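How far back do people stand when a tethered humanoid is working at a fridge?

Posted in: Shop floor and lab practice

Perrine Coste

Hi all, hoping someone has been through this already. I look after the test room at Bendholm, which is a small place, and we've been having a humanoid do a fruit task at a refrigerator: apples, a yellow basket on the desk next to it, doors open and closed. It's a legged machine on a cable, so it isn't bolted to anything, and that's where my question comes from.

Our written rules were made for an arm on a pedestal. They say "stay outside the reach of the arm plus 20 inches" and that was fine when the thing couldn't go anywhere! Now I have a robot that can take a step, or go over sideways, and I have cables on the floor behind it where people like to walk. On Monday I caught myself reaching past it to move the basket, which I'd have yelled at anybody else for.

So, two things. What do you use as your keep-out distance for something that stands on two legs? And do you let anyone restock the fridge or the basket with the motors still live, or is it a full stop every time? 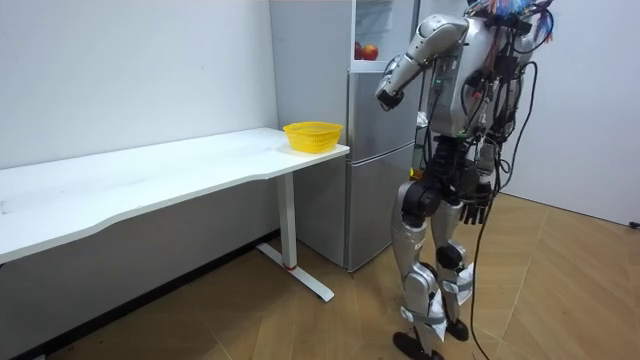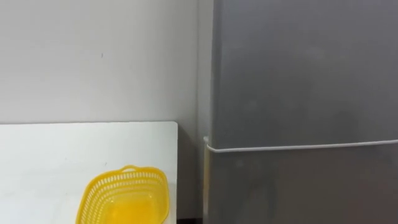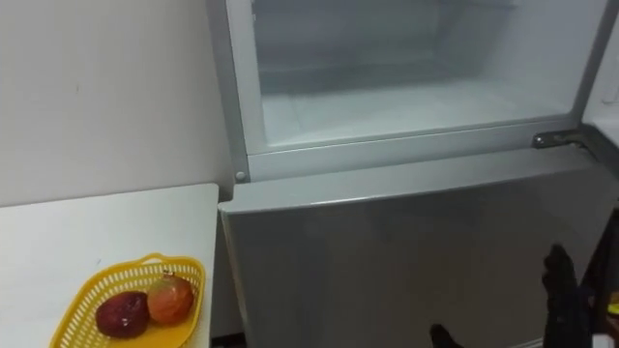

Fridge and basket setup at Bendholm. The cables I'm worried about are in the first one.

I should add that the desk sits right up beside the fridge and I can't really change that, the room is small. There's a wall behind the desk too, so whoever goes in on that side only has one way back out. I'd love to hear what other people have written down, even if it's just a page taped to the door.

Bayu Nair

We went through this last August at Nastano and I think you're right to throw out the arm rule. Reach doesn't tell you much about a machine that can fall. What we did was take the standing height, add the arm stretched out overhead, and tape that circle on the floor measured from the feet. It comes out bigger than you'd like, and in a small room it may well mean the whole room. If so, fine, the whole room is the zone and people watch from the doorway.

On restocking, full stop every time. Our sheet goes:

Operator calls "stopping" and hits the stop.
Robot is supported or sat down before anyone crosses the tape.
One person goes in, and that person carries the stop button.
Nobody restarts until that person is back out and says so.

Be careful with the second line. On a lot of legged machines, cutting power means the knees give out, so the stop button can cause the exact fall you're trying to avoid. Find out what yours does before you write the rule - ours has a slow sit-down as well as the hard stop, and we practiced both on a hoist first.

For the cables, we run them up and over whenever we can. If they have to be on the floor, the area behind the robot is closed off the same as the front, and one person does nothing but mind the slack. Boring job, so we swap every 20 minutes.

Also I'd get someone to do a proper risk assessment for the room and not only copy my sheet. Yours has that dead end by the desk and mine doesn't.

juntunen_shopguy

we just keep everybody 9 feet away and its been fine. never had one fall on anybody. tape the cables down

Perrine Coste

Thank you both! Bayu, I hadn't thought about what the stop does to the knees, and I'm going to ask our supplier before I write a word. Taping the cables down worries me a little if the robot is stepping around (wouldn't it yank?), so I'll look at going overhead. Does anyone have a hoist they like for a low ceiling?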